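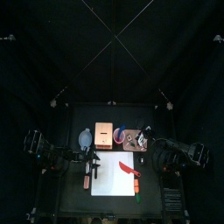
Two arms, one sheet of paper and a red toy knife. Bench two, Monday, May 18, 2020.

I have been putting off writing about the Braruso planner because I wanted to like it. Ailsa Yule has been telling me to try it since last summer, and she is usually right about software, so I gave it a fortnight on the two-arm bench with the sort of clutter I normally use: a pink cup, a bottle on its side, a tray of small bits, the wooden box with the slot.

The claim is that you hand it a goal for both arms, it looks at the table and it sorts out who goes where. No hand-written waypoints, no "left arm waits for right arm" flags scattered through the code. I've heard this before. I heard it about Dendodov, and I still have the flags.

So I set up 1,000 planning requests overnight with the object positions shuffled in the simulator, and went to bed. 334 of them came back with no plan at all. Fine, a planner is allowed to say no. What bothers me is that the log gives the same message for every one of them, "goal not reachable", and I know that's wrong for a good many, as the old Ronwood script reaches the same goals with one arm parked. My guess is that it runs out of time checking the arms against each other and then reports whatever error is nearest to hand. I'd have forgiven a timeout that called itself a timeout.

When it does find a plan, the paths are nice. I'll give it that. The elbows stay out of each other's way and there's less of the nervous twitching you get when two controllers are both trying to be polite. But ask for the same goal twice and you get two different paths, even with the seed fixed, which makes chasing a fault a miserable business. Meinrad Strebel thinks the seed is being read after the worker threads have started. He may well be right. I looked for the line and gave up after an hour.

The perception side I trust even less. It wants to fit a tidy box round everything, and a knife lying at an angle gets a box with a great deal of empty air in it. The planner then steers round the air. You can swap in your own shapes, and the manual has one paragraph on how, and the paragraph refers to a file that isn't in the download.

Rüegg's write-up says all this settles down once you tune the margins. I tuned the margins. I got fewer refusals and more near misses in the simulator, so I put them back.

I'm keeping the flags for now. There's a new release due in June, and if it can at least tell me why it failed I'll run the same batch again and post the logs side by side. If anyone has the missing shapes file, please send it over.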